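**折りたたみ買い物袋**（おりたたみかいものぶくろ）は、使わないときに小さくたたんで携帯できる布製の買い物袋である。エコバッグ、マイバッグと呼ばれるものの一種で、薄手の合成繊維で作られた製品が多い。厚手の綿布で作られるトートバッグとは、たたんだときの体積と、生地の滑りやすさの点で区別される。

## 素材

本体にはポリエステルやナイロンの平織物がよく使われる。糸が細く織りが密なため、薄くても引っ張りに耐え、表面にはわずかな光沢が出る。生地の厚さは糸の太さを示すデニールで表されることがあり、数字が小さいほど細い糸を用いている。格子状に太い糸を織り込んだリップストップ生地は、裂け目が広がりにくい。

薄い合成繊維は張りが弱く、袋だけで自立しない。台の上に置くと布が崩れて山になり、細かいしわが多数できる。綿に比べて水を吸いにくく、洗ったあとの乾きは早いが、熱には弱い。アイロンをかける場合は低温とし、当て布を用いる。

## 構造

基本形は、前後の身頃を縫い合わせた長方形の袋に持ち手を付けたものである。持ち手の形式には次のものがある。

- **一体型** 身頃と同じ布から裁ち出し、上端でつなぐ。レジ袋に似た形になる。
- **共布型** 同じ布を細長く折って縫い、口の内側に留める。
- **リボン型・テープ型** 別に織った平たい帯を縫い付ける。軽くてたたみやすいが、幅の狭いものは重い荷物で手に食い込みやすい。

底や脇に襠（まち）を設けた製品は、弁当や卵のパックを水平に入れやすい。まちのない製品は構造が単純で、平らにたたむ手順も少ない。たたんだ形を保つために、ゴム輪、スナップボタン、小さな収納袋などが付くことがある。

## 柄

無地のほか、水玉、縞、草花、動物などの柄がある。果物の柄では、輪切りの断面を大きく並べる構成がよく見られる。キウイは白い芯とそれを囲む種、柑橘は放射状の房によって、色を実物から変えても種類が伝わりやすい。余白には種や果汁を思わせる点や短い線、筆記体の文字が散らされることもある。

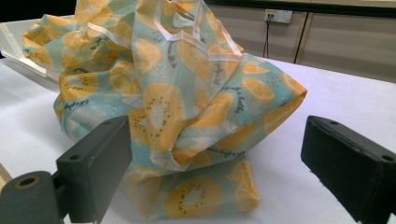

*果物の断面を散らした柄の買い物袋。持ち手は白いリボン状。*

総柄の布は、たたむと柄の一部だけが表に出る。このため、開いた状態とたたんだ状態では印象が大きく異なる。複数の袋を引き出しに保管する場合、外側に出る柄が見分ける手がかりになる。

## たたみ方

代表的な方法は、縦に細く折ってから端へ向かって巻くか、折り重ねるものである。

1. 平らな台に袋を広げ、手のひらで中央から外へ空気を抜く。
2. まちがある場合は、元の折り目に沿って内側に入れる。
3. 持ち手を身頃の上に倒し、ねじれを直す。
4. 両脇を中央に寄せ、縦に三つ折りまたは四つ折りにする。
5. 底から口へ向かって巻き、ゴム輪や収納袋で留める。

底から巻くと、残った空気が口から抜ける。口から巻き始めると途中で布がふくらみ、仕上がりが太くなりやすい。滑りやすい生地では、折るたびに手で押さえて形を整える。三角形に折り進める方法もあり、最後の端を折り返しの隙間に差し込めば留め具を使わずに済む。

収納袋が身頃の内側に縫い付けられた製品では、たたまずに押し込むこともできる。手早い反面、しわが残り、次に広げたときに持ち手を探しにくい。

## 手入れと保管

汚れが軽い場合は、水で湿らせた布で拭く。肉や魚の汁が付いたときは、裏返して中性洗剤で手洗いし、縫い目の内側まで乾かす。洗濯機の使用は製品の洗濯表示に従い、持ち手が他の衣類に絡まないよう洗濯用ネットに入れる。

保管には、浅い箱やトレーに立てて並べる方法と、玄関のかごにまとめて入れる方法がある。立てて並べると一枚ずつ取り出しやすい。持ち手の付け根の糸がほつれたものや、底の縫い目が開いたものは、軽い衣類の仕分けなどに用途を変える。

## 関連項目

- 風呂敷
- トートバッグ
- レジ袋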